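Tikent Handheld Capture Support
Ticket 719
Subject: Right unit stops reporting finger position while holding an object
Product: Tikent handheld gripper, two-unit set
Site: Lulletti, capture bay
Reported by: Si-eun Yoon
Priority: High
Status: Monitoring

Description of the fault

The right handheld unit intermittently stops reporting finger position after its fingers have closed on an object. The fingers remain closed and the operator receives no warning. On the host, the last valid position is repeated until the unit is released and squeezed again, or until the session is restarted. The left unit records normally throughout.

The fault was first reported in August during the mug and toothpaste task. The operator picks up a toothpaste tube with the right unit, brings it upright beside the mug, and places it inside. In affected recordings, the position value holds at the grip width while the tube is released. A policy trained on these recordings would learn that the gripper never opens, and the site has therefore withdrawn them from the training set.

Of the 40 recordings submitted with the ticket, 2 show the fault from start to finish. Several others contain shorter gaps that the playback tool fills in without notice. The customer has asked that this behavior be treated as a separate defect, and support agrees. 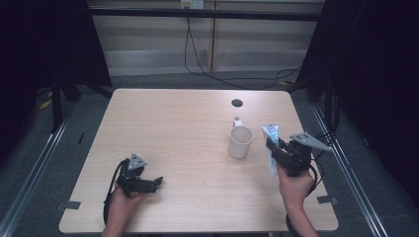
Mug task, tube held in the right unit, left unit open.

Initial checks completed by the site

The firmware on both units was confirmed to match. The host was restarted and the units were paired again in the documented order. Neither step had any effect. The site then exchanged the left and right cables at the host end only, leaving the ends at the grippers in place. The fault remained with the right unit.

Support response, 9:20 a.m.

Thank you for the recordings. Please carry out the following steps and report the result of each one, including those that produce no change.

1. Close the recording software and disconnect both units from the host.
2. Inspect the connector at the rear of the right unit for bent contacts or movement in the housing.
3. Reconnect the right unit alone and open the live signal page.
4. Close the fingers on the tube and hold for one minute with the wrist still.
5. Repeat the hold while slowly turning the wrist outward.
6. Repeat steps 3 to 5 using the cable from the left unit.

Do not open the handle. The finger spring is under load, and opening the handle also ends warranty coverage.

Site response, 11:45 a.m.

No bent contacts were found. With the wrist still, the signal was stable for the full minute. With the wrist turned outward, the signal froze twice. After the left cable was fitted to the right unit, the freeze could not be produced in the same test. The suspect cable was then fitted to the left unit, which froze on the first outward turn.

S. Yoon

Support response, 1:10 p.m.

The results indicate a break inside the cable near the gripper end, which opens when the cable is bent. The unit itself is not considered faulty. A replacement cable has been ordered through Jurirent under the existing service agreement. The suspect cable should be labeled and returned in the same packaging.

Until the replacement is fitted, please do not record two-handed tasks with this set. Single-handed work with the tested cable may continue. When routing the new cable, leave a free loop behind the handle and do not secure it to the operator's sleeve.

Software defect

The unmarked filling of gaps has been passed to the team responsible for Ham, the playback tool. The requested change is a visible warning whenever position data are repeated for longer than the normal reporting interval. No release has been assigned.

Site response, 4:30 p.m.

Replacement cable received and fitted. The wrist test was completed on both units without a freeze. Two-handed recording will resume after the operators have been briefed on cable routing.

S. Yoon

Next action: Site to submit the next full batch for review. Ticket to remain open until the batch has been checked against the raw signal.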